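I've come round to tablecloths, and I want to stick up for them. When I moved to Grollenby I ate off bare wood like everyone else, and every mug left a ring I then had to look at for months. A cheap checked cloth sorted that out! 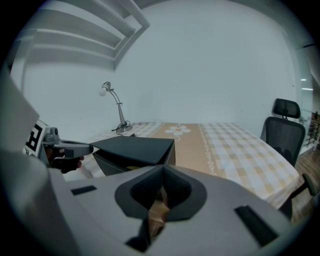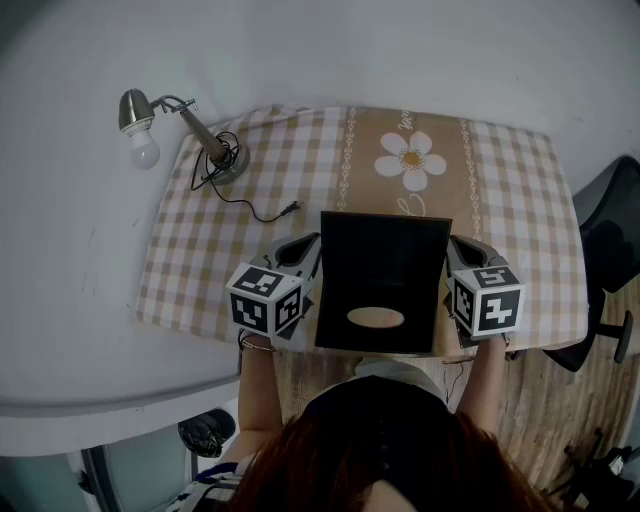
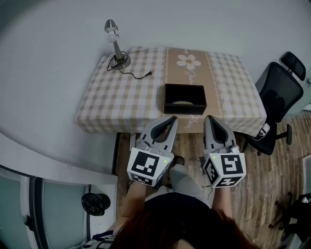
Do you have to iron it?
Shake it out while it's damp, hang it straight and leave it at that.

My oldest one has done 14 years and it's still softer than anything I've bought lately (the one from Nokolness went stiff by December, and I'm still cross).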